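Chapter 4
Folding Knitwear

Reading time: 12 minutes

I learned to fold sweaters badly, on my own knees, in front of a dresser drawer that wouldn't close. My method was to grab the thing by the shoulders, flap it in the air, tuck the arms somewhere behind and push down hard. It worked well enough for sweatshirts. Then I got my first Saturday job on the knitwear floor at Morelli, and the woman training me watched me do it once and quietly handed me a different sweater and a table to put it on.

So that's where we're going to start: with a flat surface. In Chapter 2 we folded shirts, and most of you got away with doing it on an ironing board or the arm of a couch. Knits won't let you do that. A knit is a lot of little loops holding hands, and the loops stretch whichever way you pull them. Hang half a heavy sweater off the edge of a board and the half in the air starts dragging on the half that's lying down. By the time you've finished fussing with the collar, one side is longer than the other and your fold is crooked before you've made it.

At home, I use the bed. I know some teachers hate this (too soft, they say, and too low), and if you have a big clear table, please go ahead and use that. But a bed is wide enough to take both sleeves at full stretch, and most of us own one! Make it first. Pull the duvet tight so you aren't folding over lumps, and shove the pillows up to the far end where they can't get in your way. A striped duvet cover is a real gift here, by the way, as you can line up the side of the sweater with a stripe and see right away if you're drifting.
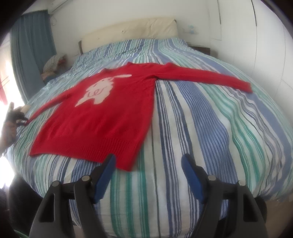 Now for the sleeves, which is where almost everybody rushes. Before you fold anything, get each sleeve out away from the body. Take it by the cuff, lightly, between your thumb and fingers, and draw it out until the wrinkles at the elbow let go. Don't tug. The ribbing at the cuff is the stretchiest part of the whole sweater and it will happily grow an inch if you treat it like a rope. With your other hand, smooth from the shoulder down toward the wrist. I do one sleeve, then the other, and then I go back to the first one, which has usually moved while I wasn't looking.

After the sleeves, check the hem. You want the ribbed band at the bottom lying flat all the way across, and you'll find that the corners like to crumple and roll under. Slide your fingers beneath the band and ease each corner out. A corner you leave bunched up now will be a hard little ridge in the stack later, and it'll press a mark into whatever sits on top of it.

A word about sweaters with a picture on the front. These need more thought than plain ones, especially when the picture is big. If you fold straight through the middle of a large knitted design week after week, the crease can start to show, and on a light color it shows sooner. I lay the sweater face up to get it straight, have a good look at where the design begins and ends, and then decide where my folds will go. Only then do I turn it over. Sometimes that means a fold in thirds where I'd normally fold in half, and a slightly fatter bundle. Fine by me.

We'll practice on two kinds of yarn in this chapter. The first is Raltska, a thick wool that holds a fold nicely and forgives a lot. The second is Flimico, a thin slippery blend that forgives nothing at all, and I'd like you to leave it until you've done the first one enough times to be bored. If your class has the Tostuvar folding boards, keep them in the cupboard for now. They're handy, and we'll get to them on page 148, but I want your hands to know the shape of the job first.

For the warm-up, find any sweater you own, lay it out, straighten it, and pick it up again without folding it. Do that 4 times. It feels silly, I know. On my second Sunday at the shop we had 200 sweaters to refold before opening, and I was very glad of every dull minute I'd spent just laying them out.

We use cookies to remember your place in the book. Accept | Manage settings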